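# Chapter 4: A Place for Small Tools

Most homes own more tools than they have places to keep them. A screwdriver goes in a kitchen drawer, a tape measure ends up on a shelf, and by January the same tape measure has been bought twice. When Iason Zervas surveyed 430 households in Oststead, the tool most often reported missing was a small screwdriver.

This chapter deals with boxes and cases for hand tools. It covers choosing a size, sorting the contents and deciding which container should sit nearest to hand. Larger equipment is left to Chapter 7. 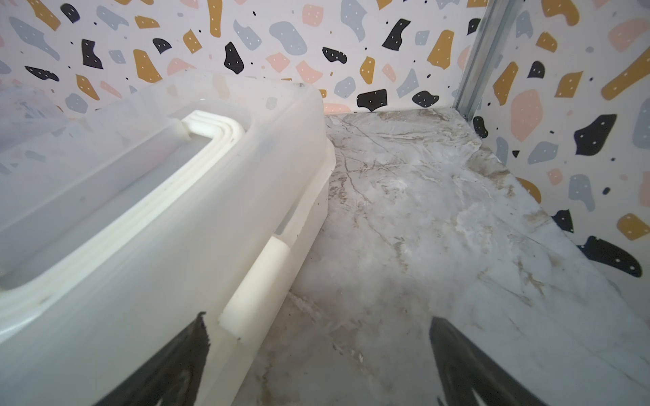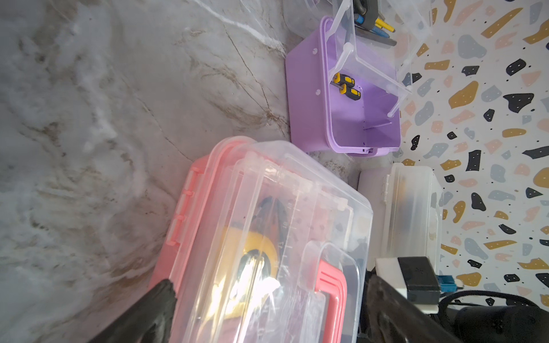

Plastic is the usual material for home storage. It is light, it wipes clean and it can be bought clear, frosted or coloured. A clear lid lets the owner find a tool without opening the case. A frosted bin shows less, so it needs a label if it is to hold mixed items.

Before buying anything, lay out every tool you own on a worktop and group them by job. Measuring tools go together, and so do screwdrivers. Put back into each group only what has been used in the past year. A box with one tool in it has room for more, and should be filled before another is opened.

Section 4.1 begins with the carrying case. You will need a tape measure, a pencil and 20 minutes.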